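4. Assessment of the Pidance Kit

4.1 Scope and supply

Pidance is a simulation kit sold by Holmgren for groups that want to develop and test manipulation policies before committing robot time. It is supplied as a physics server, a renderer, a set of prepared scenes and a thin client library. We assessed the build dated 2020-10-25 under a single-seat research licence, bought at list price. Holmgren had no part in the choice of tests and did not see the results before submission.

The kit was compared with Bullow, the in-house simulator that our group has used since the arm was installed. Bullow is slower and has a much plainer renderer, but its contact settings have been tuned against our own hardware over a long period. It is therefore a demanding reference for contact and a weak one for appearance, and the results below should be read with that in mind. A third package, Jalton, was considered and dropped at an early stage as its licence does not allow timing results to be published.

We looked at four things: the effort needed to bring up the kit, the stability of contact with thin parts, the quality of the rendered views as input to a pose estimator, and the completeness of the logs. Grasp planning was left out. The planner shipped with Pidance is a separate product with its own terms, and all trials reported here used our own.

4.2 Installation and bring-up

The installer ran without error on the workstation used for all tests. The physics server and the renderer run as separate processes and talk over a local socket. This arrangement is sound in principle, as a renderer fault does not lose the physical state, but it brings two clocks. The client library lines them up at start-up and does not check them again. Over a long session the image stamps drift behind the state stamps, and a user who pairs images with joint angles by stamp alone will pair them wrongly. We worked around this by pairing on the step counter, which both processes write. The manual mentions the step counter only in an appendix.

Arm and gripper models are loaded from a description file. Our file loaded at the first attempt, apart from the joint friction terms, which Pidance reads in different units from those that we use. No warning was given. The fault showed itself as an arm that sagged slightly at rest, and it took most of a working session to trace. Holmgren's support desk confirmed the unit convention and said that a check would be added to the loader in the January release. We have not tested that release.

The default scene settings are stored with each prepared scene and not in one place. A change to the solver made in one scene does not carry over to the next. For a study that uses several scenes this is a real source of error, and we ended up writing a short script that applied the same settings file each time a scene was opened.

4.3 Contact with thin parts

Slender parts are hard for most contact solvers. A small step is needed to catch the contact at all, and a part with little mass responds strongly to any error in the contact force. They are also common in the work that we care about, which includes wire forms, hooks, handles and rails.

Trials were run in a prepared scene that contains slender rods with a wooden surface behind them. In each trial the gripper was brought towards a rod along a straight path, made contact, pressed lightly and backed away. The approach direction and the speed were drawn at random from ranges fixed in advance. A total of 1000 trials was run in Pidance with the default solver, and the same set of paths was replayed in Bullow.

A trial was marked as failed if the fingers passed through the rod, if the contact force exceeded the limit that would trip the protective stop on our arm, or if the solver reported that it had not converged. With the default settings, Pidance failed in 70 trials. Almost all were cases of the finger passing through the rod at the upper end of the speed range, which points to a step that is too long for the geometry. Bullow failed less often, though it takes a shorter step by default and the comparison is not a fair one in that respect.

We then cut the Pidance step by a factor of 5 and repeated the set. No finger passed through a rod in the repeated run. The remaining failures were all force spikes at first touch, and these were not removed by a further cut in the step. They appear to come from the way in which the kit models the edge of the finger pad. Replacing the supplied pad mesh with a set of simple convex shapes removed most of them. The supplied mesh should in our view be replaced by any user who works with parts of this kind.

The cost of the shorter step was moderate. The physics server still ran faster than real time with rendering turned off. With rendering turned on, the renderer was the limiting process at either step length, so that a user who needs images at every step loses nothing by choosing the shorter one.

4.4 Rendered views

The second use of the kit is to supply training and test images for a pose estimator. Our estimator takes a single colour image and returns the axis and the visible extent of each slender part. It depends heavily on clean edges and on being able to tell a part from its shadow. Figure 4 gives one rendered view of the rods with the gripper at the lower edge. 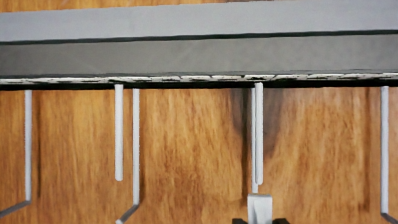
Figure 4. Rendered view of light-grey rods over a wooden surface, with part of the gripper at the bottom, right of centre.

Three features of the view matter for the estimator. The first is overlap. To the right of centre, a thin rod stands partly behind a thicker one, and only a fine dark line marks the division between them. An edge detector working at full image size keeps this line. After the image was halved in size, as our estimator does at its first stage, the line was often lost and the pair was returned as one wide part. Bullow draws no such line at all, so Pidance is the better of the two in this respect, but a user should not expect the separation to survive strong down-sampling.

The second is shadow. Several rods are paired with a narrow vertical shadow on the wood, nearly parallel to the rod. The shadows differ in strength: the one beside the rightmost rod is faint and soft, while the one near the leftmost rod is thin and dark. A broader, blurred dark patch lies behind the overlapping pair. An estimator trained on Bullow images, which have no cast shadows, reported narrow shadows as parts. Retraining with Pidance images brought the false reports down to a level that could be handled by a simple test on brightness. This was the clearest benefit found in the assessment. The wood grain, which also runs mostly in the vertical direction, gave less trouble than had been expected.

The third is surface detail on the large grey structure above the rods. A thin, irregular strip of off-white and black runs along its darker band, just above the solid black edge from which most of the rods descend. The strip has a jagged, broken pattern, and the estimator tended to place the upper end of a rod within it. The tops of the two thicker rods, which overlap the black edge and meet the strip, were affected most. We could not establish whether the pattern is part of the supplied texture or comes from the renderer. Masking the strip before estimation corrected the error in extent, at the price of a small bias in the opposite direction.

Colour was of little concern. The rods, the structure and the gripper are all in shades of grey, and the estimator gains nothing from hue when telling a rod from the gripper. For work that relies on colour to separate the tool from the part, the kit does allow materials to be changed, and the change takes effect without restarting the renderer.

4.5 Logging and support

Pidance writes one log for each process. The physics log is complete and well laid out. The renderer log omits the light settings, so a rendered image cannot be reproduced from the log alone if the lights have been moved during a session. We stored the light settings ourselves with each batch.

Replay from the physics log was exact on the same machine. On a second machine with a different processor, replay departed from the log after first contact in 10 of the trials that were checked. The departures were small and did not change the outcome of any trial. The manual claims exact replay without naming this limit.

We sent more than 5 requests to the support desk during the assessment. Replies were prompt and mostly useful. The exception was our question on the drift between the two clocks, which was closed with a pointer to the general installation notes and reopened at our request.

4.6 Suitability

For groups whose main need is image data for slender parts, the kit is suitable as supplied, provided that images are paired with states by step counter and that light settings are stored. For contact work on the same parts, we recommend the shorter step and a replacement pad model. We would not use the default settings for any result meant to be carried over to hardware.

Bullow will be kept for contact studies in our own laboratory, and Pidance has been adopted for the generation of training images. The scripts for applying a common settings file and for pairing the logs were written by Barış Baysal and are available on request. The comparison with hardware trials is given in Section 5.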